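## How a Drawer Works

A drawer is a box with no lid that slides in and out of a larger box. The larger box is called the case. A nightstand is a small case made to stand next to a bed.

Most drawers have five parts: a front, a back, two sides and a bottom. The front is the part you see when the drawer is shut. It usually has a knob or a handle – something to pull on.

Two surfaces that rub together make a force called friction. Friction slows the drawer down. Some drawers slide on strips of wood, and rubbing a little wax on the strips lowers the friction. Others slide on metal runners with small wheels.
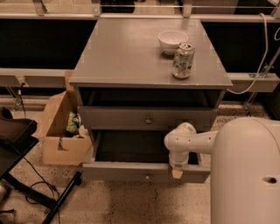
*A gray nightstand with an open shelf and two drawers. The upper drawer is closed and the lower one is pulled out.*

A drawer that is pulled out acts as a lever. Its weight pushes down on the front edge of the case. Suppose a drawer is 40 centimeters deep and holds books. The farther it comes out, the more it tries to tip the nightstand forward. Tall furniture should be fastened to the wall, and only one drawer should be opened at a time.

**Try it:** Ask an adult to help you choose a small drawer. Empty it and pull it slowly with one finger on the knob. Then put in a bag of rice that weighs 500 grams and pull again. Repeat the test 3 times and write down which pull feels harder.

**Words to know**

- Case – the outer box of a piece of furniture
- Friction – a force that resists sliding
- Runner – a strip that guides a drawer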